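Prarama folding side table: review after nine months

I bought the Prarama side table in March, after the leg on my old one gave way. I wanted something that would sit between the sofa and the wall, hold a drink and a lamp, and fold up when my sister's children come to stay. The gap is narrow and most side tables are too wide for it, so I spent longer looking than the purchase deserved.

There were three on my list. The first was the Jirkik, which is cheaper and lighter but has a rim all the way round the top, and I didn't want a rim. The second was a Bühler nest of two, very well made, but I have no use for the smaller table and they wouldn't sell the larger one by itself. The third was this one. I ordered it through Closo, who had it in two finishes. I took the oiled oak. The other is painted grey.

Delivery and assembly

It came in one flat box with a lot of cardboard and very little plastic. The legs are already joined to the folding bracket, so all you do is fix the bracket to the underside of the top with eight screws. The holes are drilled for you. A hex key is supplied, but the screws take a cross-head screwdriver and the hex key is for the two bolts at the hinge, which arrive tight anyway. The leaflet doesn't say this. I spent a while looking for the missing hex screws before I worked it out.

One of my eight holes had been drilled a little shallow and the screw stood proud. I wrote to Closo, who answered the next day and offered a replacement top. I didn't fancy boxing the thing up again, so I deepened the hole with a hand drill and it has been fine.

Size and stability

The top is round and 148 mm shorter across than the table it replaced, which sounds like a lot and in use hasn't bothered me. It takes a lamp, a book and a mug, and there isn't room for a dinner plate as well. Height is right for a normal sofa. If yours is one of the low, deep ones you may find yourself reaching up slightly.

On a hard floor it stands well. On carpet there is some movement if you lean on the edge, and I would not sit on it or let anyone else do so. The feet are small round pads and they sink into a thick pile. I tried felt discs underneath and they made it worse, so I took them off.

The hinge is the best part. It opens with one pull and locks with a click you can feel through the top. To close it you press a catch under the bracket. The catch was stiff for the first few weeks and is now easy, though not so easy that I'd worry about knocking it by accident. Folded, the table goes behind the sofa or flat against the wall in the hall cupboard.
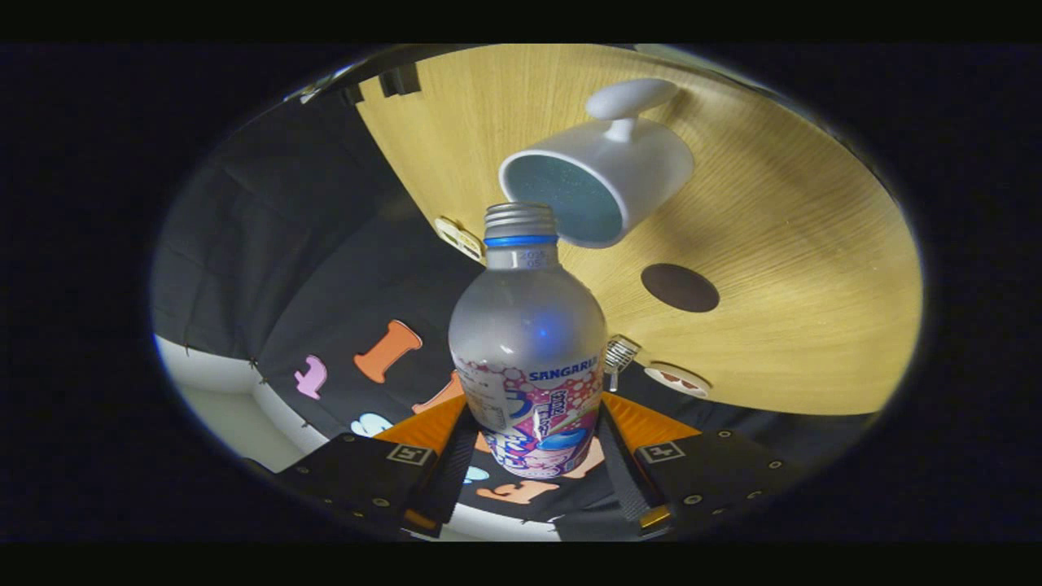 Words and photograph: Magdy Kettani
Posted 3 Jan 2018 in Furniture

The surface

The oiled finish needs more care than varnish would, and you should know that before you buy. The leaflet tells you to oil the top before first use and again after a month. I did the first and forgot the second. By the summer there was a pale ring near the middle from a cold glass, and a darker mark where a teabag had been left on the wood.

The pale ring came out with a light rub of fine sandpaper and a fresh coat of oil. The tea mark is still there if you look along the surface towards the window. I have since done the oiling properly, two thin coats with a night between them, and water now beads up and wipes off. Hot mugs haven't marked it since either, but I do use a coaster for anything straight off the hob.

You can buy the maker's own oil. I used a tin of ordinary food-safe worktop oil left over from the kitchen and saw no difference in colour. A very small amount does the whole top, and the usual mistake is to put on too much and leave it sticky. Wipe it back after ten minutes with an old cotton cloth. Lay the cloth out flat to dry before you throw it away, as oily rags bundled up in a bin can heat up and catch fire.

Scratches show less than I expected. The cat has been across it many times. There is one dent on the edge from when I dropped a torch on it, and it has blended in with the grain.

Price and spares

Closo charged me 150 pounds, with delivery on top. It is a fair amount for a side table. The Jirkik was well under that and would probably do for a spare room. What you are paying for is the hinge and a solid top that you can sand and start again. Spare feet and bolts are listed in the back of the leaflet under part number 1291. I ordered a set of feet to see how long they would take, and they arrived within the week.

The guarantee is two years on the hinge and one on everything else. It doesn't cover marks on the surface, so keep the oil to hand.

Things I would change

A leaflet that matches the screws in the bag. Wider feet, or at least the option of them, for people with carpet. A carrying handle cut into the bracket, as the folded table is awkward to hold in one hand and tends to swing against your shin on the stairs.

I would also have liked a third finish. The grey looked rather blue in the showroom and my sister, who bought one after seeing mine, says it chips at the edge.

Would I buy it again? Yes, for a hard floor. For a carpeted room I'd go and try one in person first, and lean on it.

Rating: four out of five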